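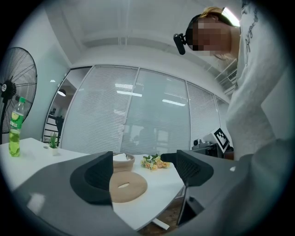 Haltmont loop — which direction, and is the Rurberg climb rideable?

Svend Lauritsen, August

Search this site Go Advanced

Planning the Haltmont loop on the mountain bike, first time. 17 miles by my map. Clockwise or counter? Also is the road up Rurberg rideable or is it a push. Running a 2.2 tire, not super fit.

Koen Leemans

Counterclockwise. Climb is spread out that way, 300 feet of steep stuff near the top and thats it. Clockwise you get the loose rock going up — no fun, I walked most of it. Park at the Bostis gate, not the lower lot, lower lot gets muddy. Start by 7 am, no shade on the back half. Take more water than you think, creek was dry Tuesday. 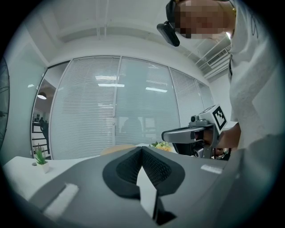
White sweatshirt in one, gray T-shirt in the other

gravelpete

Did it clockwise, was fine. Depends on your legs I guess. Watch for trucks on teh double track, they come round the corners quick. Signs at the second fork are gone — go left.

Contact us | Copyright Haltmont Trail Help | Back to top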